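Pre-event check, game night room, 16/04/2022
Checked by: Rahel Wieser
Setup: four couch co-op stations, one projector, snack table, borrowed consoles

I was asked to use the Berkix checklist again, so I did, though I still think half of it was written by someone who has never seen eight people fight over two controllers. Marks are OK, FIX or DOUBTFUL. Doubtful means it passes as worded and I don't believe it.

## 1. Power

- [x] **1.1 No power strip plugged into another power strip.** OK, after I unplugged one at station 3. Same spot as in February.
- [x] **1.2 Each station on its own wall outlet.** DOUBTFUL. Each station has its own outlet, yes. Stations 1 and 2 are on the same breaker, and so is the projector. The form doesn't ask about breakers.
- [ ] **1.3 Console vents clear by a hand's width.** FIX. The console at station 4 is pushed back into the shelf. Pull it forward and leave it there. It was loud after 34 minutes of a platformer from two generations ago, and I don't want to hear what it does with something new.
- [x] **1.4 Power bricks off the carpet.** OK.
- [x] **1.5 Cords free of cuts and kinks.** OK on everything I could reach. I didn't move the projector cabinet to look behind it.

## 2. Cables and floor

- [x] **2.1 Walking path at least as wide as the door.** OK with the chairs pushed in. Chairs have never once stayed pushed in during a boss fight.
- [ ] **2.2 Cables across the path covered.** FIX. The rubber cover stops short of the wall by a shoe's length. Tape the rest. Cloth tape, please – the shiny kind came up last time and took a sock with it.
- [x] **2.3 Wired controllers have breakaway plugs.** DOUBTFUL. Three have them. The fourth is the Fankhauser pad, and the label on the box says "quick release." I pulled it. It released the console from the shelf by an inch.
- [x] **2.4 Wrist straps on all motion controllers.** OK. Whether anyone wears them is question 5.3.

## 3. Tables and snacks

- [x] **3.1 Tables steady when leaned on.** OK. Station 2 has a folded coaster under one leg and I am choosing to call that steady.
- [x] **3.2 Drinks on a separate surface from the hardware.** DOUBTFUL. There is a separate surface. It is an arm's length from station 1, lower than the seat, and right where an elbow goes.
- [x] **3.3 Individually wrapped snacks only.** OK. No bowls of chips, no powder on the thumbsticks.

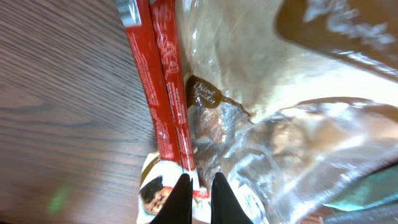
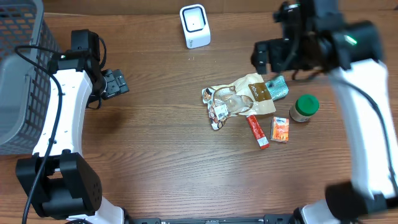

- [ ] **3.4 Ingredient list posted for anything unwrapped by staff.** Not applicable if 3.3 holds. Somebody will bring brownies. Print a blank card and leave a pen with it.
- [x] **3.5 Trash can at each end of the room.** OK, two cans, both with bags.

## 4. Screens, light and sound

- [ ] **4.1 Flashing light warning on the door.** FIX. The sign is up but it names last year's games. Bolitton has a strobe effect in its third world that goes on far longer than it should, and it's on tonight's list. Either turn on the reduced flash option or swap the game. I tried the option and it does dim the effect, though "reduced" is generous.
- [x] **4.2 Some room light left on during play.** OK. The back row of lights stays on. Please ignore requests to kill it for atmosphere.
- [x] **4.3 Volume set with all four stations running.** DOUBTFUL. I set it alone in an empty row of chairs. People turn up their own station to beat the one beside it, and by the second hour you can't hear the door. Put a strip of tape on each remote at the highest setting we'll allow.
- [x] **4.4 TVs strapped to stands.** OK. Tugged all four.

## 5. People and exits

- [x] **5.1 Head count under the room limit.** OK. The hall is rated for 200 and we have 183 sign-ups. I don't think 183 people will come, and I also don't think the ones who come will all have signed up. Use the clicker at the door.
- [ ] **5.2 Both exits open from inside.** FIX. The side door sticks. It opened on my second shove, which the form would let me count as a pass.
- [ ] **5.3 House rules read out before the first match.** Do this at the start. Straps on, swap seats every half hour, no standing on the couch.

## 6. Loan equipment

- [x] **6.1 Serial numbers match the Lidus loan sheet.** OK. Their sheet puts the replacement value at 1,629, with no currency given. I've asked.
- [x] **6.2 Save files backed up before guests play.** DOUBTFUL. The sheet says the cloud does it. I copied them to a stick as well, and the stick is in the cash box.

Open items: 1.3, 2.2, 4.1, 5.2. Fix 5.2 first. I'll recheck those four an hour before doors and initial next to each, and the reading out in 5.3 goes to whoever has the microphone.

R. Wieser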